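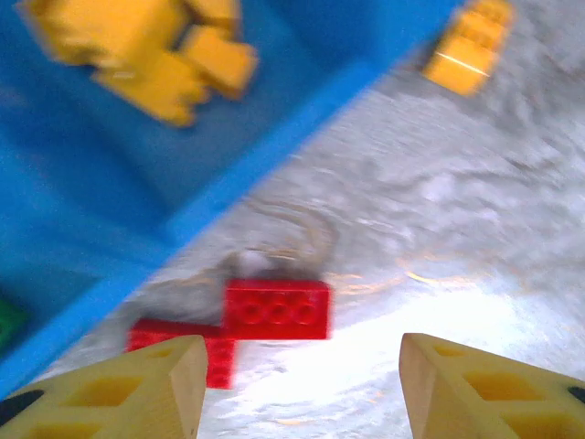

*Tilta Materials Group, Section 4 of the working paper "Color Stability of Injection-Molded Household Plastics under Indoor Light"*

**Figure 4.** Blue bin with yellow toy blocks, the two color families treated in this section.

## 4. Fading of blue and yellow parts

### 4.1 Background

Colored plastic goods kept indoors receive far less ultraviolet light than goods kept outside, but they are often kept for much longer. Storage bins, toys and kitchen items may stay in use for decades near a window. Most published fading tests are designed for outdoor parts and rely on strong lamps with a large ultraviolet share. The results do not transfer well to a shelf in a living room, where window glass removes most of the short wavelengths and the remaining damage comes from visible light, heat and air.

Blue and yellow were chosen for this section (Figure 4) for two reasons. They are common in household goods, and they fail in different ways. Blue parts are usually colored with pigments that are stable in themselves, so a change in appearance tends to come from the base polymer. Yellow parts are colored with a wider range of pigments, some of which break down under visible light alone. A yellowing polymer also shifts a blue part toward green, while the same shift in a yellow part can be hard to see.

### 4.2 Samples

The full study used 2434 molded plaques. Of these, 223 were assigned to the blue and yellow set and exposed under window-filtered light. All plaques in this set were molded from one polypropylene base, with color added as masterbatch. The yellow plaques were divided between an inorganic pigment and an organic one. The blue plaques used a single pigment at two loadings.

Half of the plaques in each group contained Plerutine, a light stabilizer prepared for this work. The remainder contained only the processing antioxidant already present in the base. Plaques were wiped with a dry cloth before each reading and were not washed at any point in the exposure.

### 4.3 Exposure and measurement

Exposure took place at the Veres test house, in a south-facing room with double glazing. Plaques were mounted upright on open racks set back from the glass. Racks were rotated at fixed intervals to even out differences in position. A matching set was held in closed drawers in the same room as a dark control.

Color was read with a bench spectrophotometer, with the gloss component included. Each reported value is the mean of 6 readings taken at marked points on the plaque. We report total color difference from the unexposed state, together with the separate change on the blue-yellow axis. The second value matters more here - a single total hides the direction of the shift, and the direction is what separates pigment loss from polymer yellowing.

Gloss was read at the same points. Surface chalking was rated by tape lift on plaques removed at the end of the exposure.

### 4.4 Results

The organic yellow plaques changed most. They lost strength early in the exposure, and the rate slowed as the surface layer was used up. The inorganic yellow plaques showed a slight darkening with little loss of strength. In blue plaques the change was small at the higher loading and clearly larger at the lower one, with a steady drift toward green in both cases.

Plerutine reduced the drift in the blue plaques. At the lower loading, the final color difference of the stabilized plaques was 70 percent of that of the plain ones. It had no measurable effect on the organic yellow, which supports the view that the loss there begins in the pigment. Dark controls of every group moved by less than the repeat error of the instrument.

No chalking was found on any plaque. Gloss fell slightly on the upper edges of some plaques, where dust had settled, and these points were left out of the gloss averages.

### 4.5 Limits of the data

Flat plaques are a poor stand-in for finished goods in at least one respect. Bins and blocks have corners, ribs and thin walls, and pigment can spread unevenly in these areas during molding. Local stress may also speed up aging. A follow-up series using molded boxes from the Zosari tool is planned, with readings taken at the rim, the wall and the base.

The exposure room was not humidity controlled. Polypropylene takes up very little water, so we expect this to have had a minor effect, but the data cannot confirm it.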